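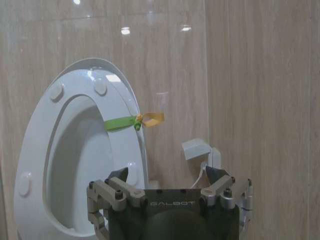
Housekeeping Basics, unit 11: the bathroom
notes L. Yang, room practice at Tamihana

- start w/ toilet, seat UP. Cleaner under the rim first, leave it, do something else
- underside of seat: wipe round each bumper, grime sits at the edges. most missed spot on the checklist
- hinges, then outside of bowl, then floor behind
- wood-grain walls: damp cloth, go with the grain, dry straight after
- separate cloth for cups!! never the toilet one
- gloves off befor touching door handle

Quiz next time, 30 min. Read Tam handout p. 82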